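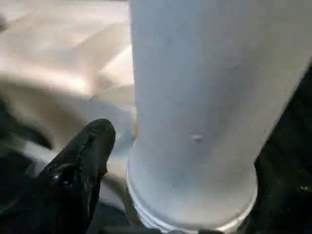 프레임 조립 공정 자동화에 따른 작업자 직무 변경 안건
게시판: 현장 운영 > 조립 > 공정 개선
작성자: 조립2반_운영담당
작성일: 2021년 2월 27일

Ustbridge 작업장의 천막형 프레임 조립 공정에 양팔 로봇을 적용하는 건과 관련하여, 작업자 직무 변경안을 아래와 같이 공유드리며 의견을 구합니다.

현재 해당 공정은 작업자 2명이 한 조를 이루어 수행하고 있습니다. 한 명이 원단 모서리의 연결구를 잡고, 다른 한 명이 흰색 파이프를 세워 끼우는 방식입니다. 변경안에 따르면 모서리 고정과 파이프 삽입은 로봇이 담당하며, 작업자는 원단 배치, 삽입 상태 확인, 이상 발생 시 조치를 맡게 됩니다. 작업 인원의 감축은 본 안에 포함되어 있지 않습니다. 조립조에서 제외되는 인원은 검사 및 포장 공정으로 전환 배치할 예정이며, 전환 교육은 근무 시간 내에 실시합니다.

의견은 본 게시물의 댓글로 남겨 주시기 바랍니다. 개별 면담을 희망하시는 분은 반장을 통해 신청하실 수 있습니다.

댓글

Dexter Bañez
안건 잘 확인하였습니다. 직무 변경의 취지에는 동의하나, 작업자의 업무가 "확인"과 "조치"로만 기술되어 있어 실제 업무량을 가늠하기 어렵습니다. 원단이 접힌 상태로 모서리가 물리는 경우, 파이프가 비스듬히 들어가는 경우, 부품이 바닥으로 떨어지는 경우에 각각 누가 어떤 권한으로 설비를 정지시키는지 명시되어야 한다고 생각합니다. 수작업에서는 손에 걸리는 느낌만으로도 삽입이 덜 된 것을 알 수 있었습니다. 그 판단을 눈으로 대신하라는 것이라면 교육 내용도 달라져야 합니다.

조립2반_운영담당
지적하신 사항에 감사드립니다. 정지 권한은 직급과 관계없이 해당 작업대에 배치된 모든 작업자에게 부여됩니다. 정지에 대한 사유서는 요구하지 않으며, 재가동 전 점검표 작성만 필요합니다. 이 내용을 변경안 본문에 추가하겠습니다.

포장라인_야간
검사 및 포장 공정으로의 전환에 관하여 문의드립니다. 포장 공정은 현재도 인원이 부족하지 않습니다. 조립에서 인원이 넘어오면 기존 포장 인원의 연장 근무가 줄어들게 되고, 이는 곧 수입의 감소로 이어집니다. 변경안은 조립반의 입장에서만 작성된 것으로 보입니다. 야간 근무자에 대한 설명회를 별도로 개최해 주시기를 요청합니다.

원단검수_7호대
포장라인 의견에 일부 공감하나, 연장 근무의 유지를 이유로 공정 개선을 미루는 것에는 동의하기 어렵습니다. 파이프를 들어 올려 끼우는 동작은 어깨에 부담이 큽니다. 지난 10월 성수기에 저희 작업대에서도 통증을 호소하며 업무를 바꾼 동료가 있었습니다. 반복 동작을 덜어 내는 방향 자체는 존중되어야 합니다. 다만 시험 운영 물량이 어느 정도인지는 알고 싶습니다.

조립2반_운영담당
시험 운영 물량은 약 200세트로 계획하고 있습니다. 이 물량이 완료되기 전까지는 인사상의 어떠한 변경도 시행하지 않습니다. 야간 근무자 설명회 요청은 총무 부서에 전달하였으며, 일정이 확정되는 대로 본 게시판에 공지하겠습니다.

또한 Dexter Bañez 님의 의견과 관련하여 작업 방식에 대한 설명을 보충합니다. 작업대에는 검은색 시트를 깔고 그 위에 원단을 펼칩니다. 왼쪽 팔이 원단의 모서리 부위를 잡고, 오른쪽 팔이 파이프의 아래쪽 끝을 잡습니다. 작업자는 팔의 동작 범위 밖에서 대기하다가 설비가 정지한 뒤에만 작업대에 접근합니다. 원단을 손으로 펴 주는 작업도 동일한 기준을 따릅니다.
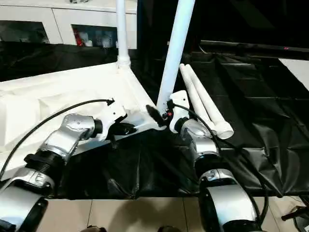 Joaquín Ledesma
보충 설명 가운데 "설비가 정지한 뒤에만 접근한다"는 기준은 타당하나, 현장에서 그대로 지켜질지에 대해서는 우려가 있습니다. Granport 작업장에서 유사한 설비를 운영할 당시, 원단 주름을 펴기 위해 매번 설비를 세우면 목표 수량을 맞출 수 없었습니다. 결국 작업자들은 팔이 움직이는 중에도 손을 넣게 되었고, 이에 대한 책임은 작업자에게 돌아갔습니다. 정지 시간을 생산 목표에서 제외한다는 조항이 없다면 이 기준은 문서로만 남을 것입니다.

Dexter Bañez
위 의견에 전적으로 동의합니다. 정지 권한을 부여한다고 하면서 정지에 따른 손실을 작업자의 실적에 반영한다면 권한으로 보기 어렵습니다.

생산계획_Kikside
생산계획 부서의 입장을 말씀드립니다. 정지 시간을 목표에서 전부 제외하는 것은 수용하기 어렵습니다. 연간 출하 계획은 3000세트로 이미 고객사와 협의되어 있으며, 정지 시간이 관리되지 않으면 납기 책임을 질 수 있는 부서가 없습니다. 정지 사유를 유형별로 기록하고, 원단 정리와 부품 불량에 의한 정지만 제외하는 방안을 제안드립니다.

Joaquín Ledesma
유형별로 기록한다면 그 분류를 누가 하는지가 문제입니다. 반장이 사후에 분류하는 방식에는 반대합니다. 정지한 작업자가 직접 선택하고, 이의가 있을 경우에만 협의하는 방식이라면 검토할 수 있겠습니다. 아울러 파이프 표면의 흠집에 관한 판정 기준도 함께 정해 주시기 바랍니다. 지금까지는 조립하면서 눈에 띄는 것을 작업자가 골라냈는데, 변경안에서는 이 업무가 어느 공정에 속하는지 찾을 수 없습니다.

원단검수_7호대
흠집 선별은 투입 전 단계에서 하는 것이 맞다고 봅니다. 다만 이 경우 검수 작업대의 업무가 늘어나므로 직무기술서와 수당 산정에 반영되어야 합니다. 업무를 넘기면서 명칭만 "보조 확인"으로 표기하는 일은 없기를 바랍니다.

포장라인_야간
수당을 논의하신다면 포장 공정도 같은 자리에서 다루어 주십시오. 전환 배치되는 분들의 교육을 기존 인원이 맡게 될 것으로 예상되는데, 교육 담당에 대한 보상은 변경안 어디에도 없습니다.

조립2반_운영담당
제시된 의견을 반영하여 변경안을 다음과 같이 수정하겠습니다.
정지 사유는 정지한 작업자가 직접 기록합니다.
원단 정리 및 부품 불량에 의한 정지 시간은 생산 목표에서 제외합니다. 그 외의 정지에 대해서는 생산계획 부서와 재협의합니다.
파이프 외관 선별은 투입 전 검수 업무로 명시하고 직무기술서를 개정합니다.
교육 담당자에 대한 보상은 총무 부서에 검토를 의뢰하였으며, 현재 확정된 바가 없습니다.
수정안은 Lucero 회의실 앞 게시대에도 비치하며, 추가 의견은 게시 후 5일간 접수합니다.

Joaquín Ledesma
수정 방향을 확인하였습니다. "그 외의 정지"에 안전상의 판단에 의한 정지가 포함되는지 답변을 요청드립니다. 포함된다면 현재의 문안에는 동의할 수 없습니다.

조립2반_운영담당
안전상의 판단에 의한 정지도 제외 대상으로 추가하는 것이 조립반의 의견입니다. 생산계획 부서의 회신을 받은 후 문안을 확정하여 다시 게시하겠습니다.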